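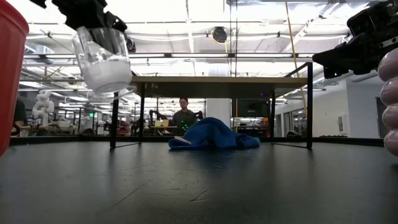 Estante de bancada Closa
Tampo claro em madeira, estrutura metálica preta

A Closa é uma estante baixa de um só nível, para apoiar sobre uma mesa ou bancada. Cria um segundo plano de arrumação para frascos, copos e recipientes de uso frequente e deixa livre o espaço por baixo, onde cabe um pano de limpeza dobrado ou amarrotado.

Estrutura
O tampo assenta em quatro pernas de metal preto. Em cada lado, uma barra fina ao nível da mesa liga a perna da frente à de trás. As pernas dianteiras sobem acima do tampo e delas parte, em cada extremidade, uma travessa inclinada para trás. A frente fica aberta.

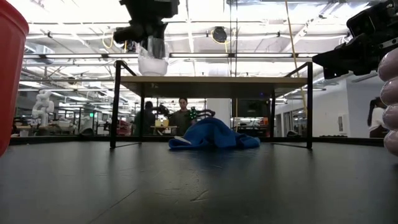
Tempo de leitura: 2 min

Utilização
Colocar a estante numa superfície plana, com as duas barras de base totalmente apoiadas. Em tampos escuros e brilhantes os riscos ficam mais visíveis; levantar sempre a peça para a mudar de sítio, sem arrastar. Os recipientes de vidro com pós ou líquidos devem ser pousados na vertical, afastados do bordo dianteiro.

Limpeza
Madeira: pano macio ligeiramente húmido, secagem imediata. Metal: pano seco. Não usar esfregões abrasivos nem solventes. Limpar também a face inferior do tampo.

Dados do artigo
Referência: Closa 43
Linha: Selness
Níveis: 1
Montagem: 2 pessoas
Garantia: 3 anos
Distribuição: Wonitz

O pano azul e os recipientes não estão incluídos.

Peças de substituição
Pedidos de barras e travessas através do formulário da Wonitz, com indicação da referência e do lado (esquerdo ou direito). As encomendas de tampos avulsos reabrem em fevereiro.

Ficha revista por Sena Eshun, 27 de janeiro de 2022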